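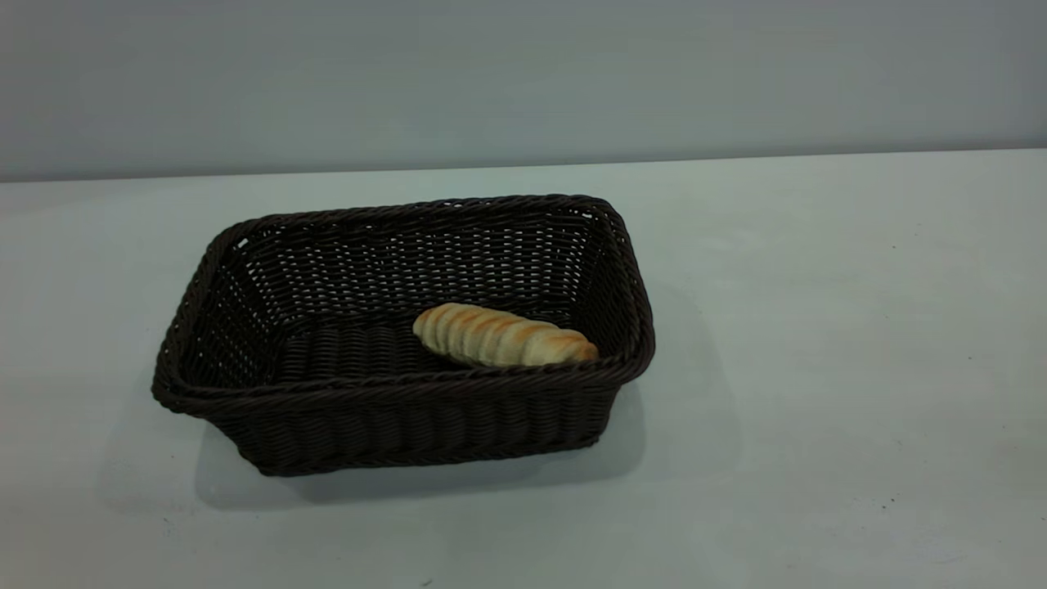

Packing Cell Operator (two positions), Wollilska Bakery

Wollilska supplies bread rolls in woven baskets to hotel and conference kitchens. Placement of rolls into baskets is being transferred from hand packing to two robotic cells, integrated by Breltach and scheduled by Kitico software. Both positions are permanent and report to Elfriede Haberkorn, Production Manager.

Background

The hand-packing line currently handles 1,866 baskets per shift. The target after commissioning is 2,000. Twisted rolls vary in length and curvature from batch to batch, and a proportion of picks will require an operator decision. Current packers have been offered retraining as cell operators or transfer to dough preparation at their existing classification. The two positions advertised are additional.

Duties

Start up, home and shut down the cells according to the written procedure.
Clear failed picks and record the cause against the fault code.
Check roll orientation and basket condition at the outfeed.
Change and sanitise gripper fingers between product runs.
Label basket images for the vision system, up to 70 per shift.
Pack by hand when a cell is isolated for maintenance.

What changes on the floor

Repetitive reaching is reduced. Standing time is not. Operators rotate between cell, outfeed and labelling bench every two hours. Pick rates are logged by cell and are not used in individual performance reviews. Any operator may stop a cell without prior approval.

Requirements

Experience in food manufacturing or on an automated line.
Current food safety certificate.
Ability to read a fault log and write a clear shift note.
Robot programming is not required. Isolation and lockout training is provided on site and paid at the ordinary rate.

Hours

Rotating day and afternoon shifts. No night work during commissioning, which begins in June.

Applications

Send a résumé and a one-page cover letter to Fotis Nikolaidis, Recruitment, Triantafyllou Building, Wollilska. Applications close Friday at 5 pm. Shortlisted applicants will complete a paid half-shift trial at the outfeed station.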